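**Ticket 1752: Inverter output low since firmware push**

Status: open, and staying open

Site: Tanoli community hall, rooftop array, Skemach inverter, battery in the utility room

June 2018, K. Zieliński

Trutport says the drop is shading. The array had the same trees next to it last October and made more power then than it does now, so I don't buy it.

- Restarted the inverter from the panel. No change.
- Checked string 2 at the combiner. Voltage normal. String 1 the same.
- Portal shows output flat at 700 W through midday. Clouds don't draw a straight line.
- Asked Trutport for the export limit setting. Was told it "should be default." Default what?

**Reply, H. Grønli:** Support now blames load in the building. They want a list of everything on the backup circuit. I think they're stalling, but fine: hall lights, router, kitchen fridge.

**K. Zieliński:** House load doesn't cap production at one number. Send the list anyway. Also ask why the portal reports 52 panels when the permit says 30. If they have us mixed up with the Piltberg site, that might explain the limit too.

**H. Grønli:** Sent. Ticket on their side was marked "resolved" 17 minutes later. I reopened it. Please don't close ours until somebody reads us the actual setting.
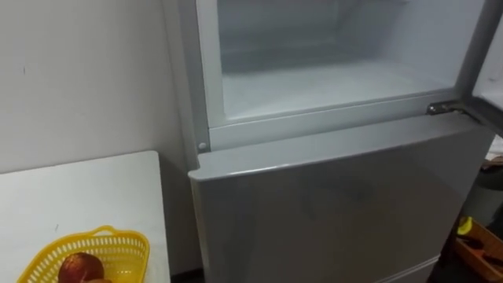
Kitchen fridge, upper compartment open, frost on the bottom.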